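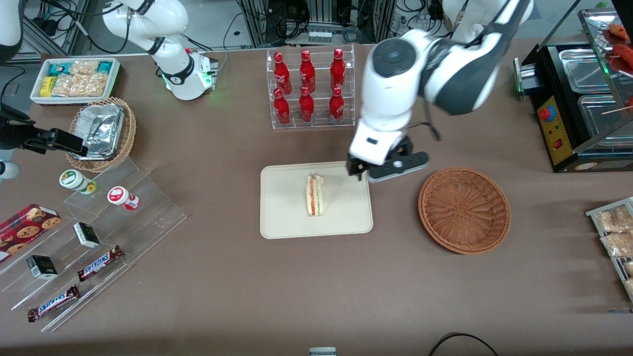 Clanemora food fair, July

We got to the Fitzgerald hall a little after ten, when there was already a short line at the door. Entry was 2 euros and parking behind the hall was free. There were 40 stalls this year, spread over the main hall and the side room, and it took us most of the morning to get through them.

I spent the longest at the sandwich and snack table. A sandwich wedge stood on a cream cutting board with the cut side showing, so the red, orange and green of the filling were easy to see. Next to it was a round woven basket, and the red bottles were in a clear rack with compartments, which keeps them from getting knocked over. I might get one for my own kitchen. The packaged snacks were in a white bin - some in colored packets, some in clear bags.

Gráinne Cronin gave the talk on packed lunches in the side room at noon. Her advice was to butter the bread right to the edges and put anything juicy in the middle. She also wraps her sandwiches whole and cuts them at lunchtime. The talk was supposed to run 40 minutes but went over, and people were still asking about bread when we left.

Deva had the best chutney we tried, a plum one with a lot of ginger. Flodetti were sampling breadsticks, which were fine but dry. I bought two jars of the chutney and a loaf of rye.

Seating was the weak point. I counted 5 tables near the coffee stand and all of them were full by lunch, so we ate outside on the wall. Bring cash if you go - the card reader at the door was down and the nearest machine is back on the main street.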